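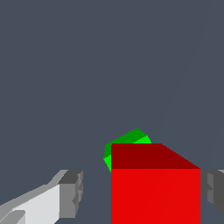

What is Jivent?
Jivent is a small evening school in Lolthorpe where adults learn to repair and bind books by hand.

About our school

We opened with one long table and a borrowed press. Today we have two rooms above the old Yusuf bakery, and 58 students come to us during the year. Most of them live in Lolthorpe. A few take the bus from Flimbridge, and for them we finish the lesson at a quarter to nine, so that they do not miss the last one.

The first course has 11 evenings. You learn to fold and sew the sections, to glue the spine, to cut the boards and to cover them with cloth. At the end you take home three books that you made yourself. Leather comes only in the second course – it is expensive, and a beginner cuts it wrong very easily.

Many people come to us with one certain book in mind. It can be a cookery book of a grandmother, or a family Bible, or a dictionary which lost its back. We are glad about such books, but we ask you to wait with them until the seventh evening. Before this, please practise on the old novels which we keep on the shelf by the door.

How we teach

We take no more than eight persons in one group. The teacher shows each step two times at the table, and then everybody works in their own speed. We do not give marks or certificates. If you miss an evening, you can come to the open workshop on the first Saturday morning and do the step there.

Our library

During the years people gave us many books about paper, printing and binding. The library has now 1248 titles, and the students may borrow two of them for one month. The catalogue is still on cards. We are typing it into the computer, but slowly, and we are now at the letter F.

Prices and places

The first course costs 500 pounds with all materials included. You can pay in two parts. The tools stay in the school, only a bone folder you should buy for yourself, and we sell it at the desk.

The next group begins in February and there are still places in it. Please write to us or ring the bell in the evening – the stairs are behind the green gate.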